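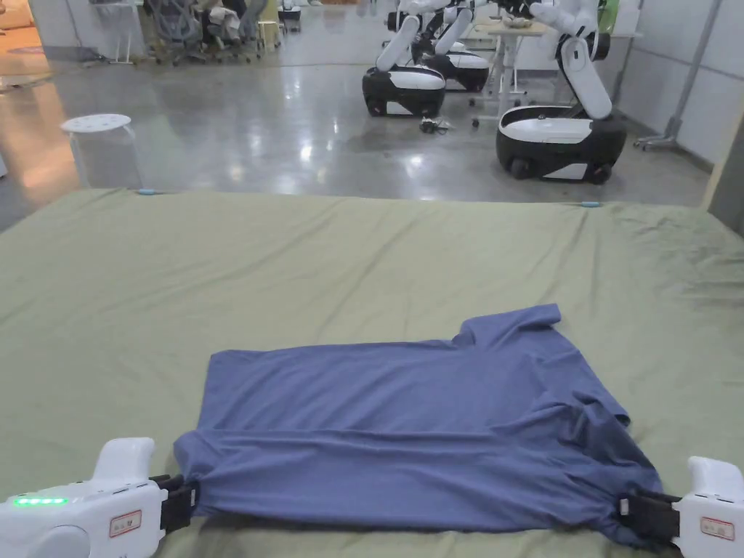 ## クレラムデールFC 会報　シーズンチケットの取り扱いおよびグラウンド改修について

発行日：2020/04/30

会員の皆様には、平素よりクレラムデールFC（Cleramdale FC）の活動に格別のご支援を賜り、厚く御礼申し上げます。リーグ戦の中断が続いており、再開の時期は本会報の発行時点で決定しておりません。クラブでは先の理事会において、今季のシーズンチケットの取り扱い、来季の会員更新、ならびにブリベント競技場（Brivent）の改修工事について審議し、以下のとおり決定いたしましたのでお知らせいたします。

### シーズンチケットの未使用分について

今季のホームゲームのうち、未開催となっている試合は5試合です。これらの試合が中止となった場合、または無観客で開催された場合、シーズンチケットをお持ちの皆様には次のいずれかをお選びいただきます。

- 未使用分に相当する金額の払い戻し
- 来季シーズンチケット代金への充当
- 育成部門への寄付

お手続きの用紙は、リーグから正式な決定が示された後、ご登録の住所へお送りいたします。現時点でのお申し込みは必要ございません。お手元のチケットおよび会員証は、手続きが完了するまで破棄なさらないようお願い申し上げます。

複数の座席を同一名義で購入されている場合は、座席ごとに異なる方法をお選びいただけます。ただし、一つの座席について払い戻しと寄付を組み合わせることは、事務処理の都合上お受けできません。試合ごとに購入された前売券につきましては、購入された窓口にて別途承ります。アウェー側の指定席券は対戦相手のクラブを通じて販売したものですので、各クラブへお問い合わせください。

### 来季の会員更新について

例年は4月中に更新のご案内を差し上げておりますが、本年は発送を見合わせております。新しい日程は5月中にクラブの公式サイトおよび会報でお知らせいたします。更新の受付が遅れることによって、現在の座席をお持ちの皆様の優先権が失われることはございません。

年会費は据え置きといたします。また、早期更新の割引率20パーセントについても、受付開始日にかかわらず従来どおり適用いたします。ご家族会員の区分、学生会員の年齢条件に変更はありません。学生会員の方で卒業により一般会員へ移行される場合は、更新用紙の所定欄にその旨をご記入ください。

### ブリベント競技場の改修について

ブリベント競技場では、以前より東側ゴール前の排水不良が課題となっておりました。昨秋以降、雨天後の試合で水たまりが生じ、後半の試合運営に支障をきたした例もございます。本来は夏季に予定していた工事ですが、中断期間を利用して前倒しで着手することを決定いたしました。

施工はマドックス社（Maddocks）が担当いたします。工事の内容は、東側ペナルティーエリアを中心とする暗渠管の入れ替え、芝の張り替え、およびタッチライン沿いの散水設備の更新です。暗渠管の総延長は200メートルとなります。既設の管は敷設当時の図面が一部失われているため、着工前に位置の確認作業を行います。確認の結果によっては、工程を見直すことがあります。

工事期間中、競技場の東門は閉鎖いたします。事務所へお越しの際は、西門をご利用ください。東側駐車場は資材置き場として使用いたしますので、会員専用の駐車許可証をお持ちの場合も駐車いただけません。近隣の路上への駐車はご遠慮くださいますようお願い申し上げます。

なお、メインスタンドの屋根の塗装につきましては、今回の工事には含まれておりません。見積もりの取得を進めており、予算案とともに次回の総会でお諮りする予定です。

### 立ち見席の増設案について

昨年の会員アンケートで多くのご要望をいただいた北側立ち見席の増設については、継続審議といたしました。提出された案は、現在の区画を西へ広げ、100名分を追加するというものです。増設にあたっては避難経路の再設計が必要となり、売店の一棟を移設しなければなりません。移設先の候補として挙がっている場所は車いす席からの動線に近く、試合終了後の混雑について検討が不足しているとの意見が出されました。

理事会は、動線の検討結果を受けて改めて審議いたします。ご意見のある会員の方は、書面または電子メールにて事務局までお寄せください。いただいたご意見は、お名前を伏せたうえで審議資料に添付いたします。

### トップチームおよび育成部門の活動

トップチームは全体練習を休止し、選手は各自でトレーニングを行っております。コーチングスタッフが個別に課題を示し、実施状況の報告を受けています。全体練習の再開にあたっては、少人数のグループに分けた練習から段階的に進める方針です。

フリモトデン練習場（Flimotden）は引き続き閉鎖しております。育成部門の練習、見学会および春季の選考会はすべて延期といたしました。選考会に申し込まれた方の登録はそのまま有効で、日程が決まり次第、保護者の方へ個別にご連絡いたします。練習場の人工芝グラウンドを定期利用されている団体には、休止期間中の利用料を請求いたしません。既にお支払いいただいている場合は、再開後の利用料に振り替えます。

ロッカーに私物を残されている育成部門の選手については、事前のご連絡をいただいたうえで、お引き渡しの日時を調整いたします。予約のない来場には対応できませんので、ご了承ください。

### 年次総会の延期について

5月に予定しておりました年次総会は延期いたします。現理事の任期は、規約の定めに基づき、延期後の総会が終了するまで継続いたします。議案の提出期限も併せて延長し、既に提出された議案は再提出の必要がございません。決算報告書は監査の終了後、総会に先立って会員の皆様へ送付いたします。

### お問い合わせ

事務局の窓口業務は休止しておりますが、書面および電子メールでのお問い合わせは通常どおり受け付けております。ご連絡の際は、会員番号とご登録のお名前を必ずお書き添えください。ご住所に変更のある方は、チケット関連の書類を発送する前に変更届をご提出くださいますようお願いいたします。

クレラムデールFC 事務局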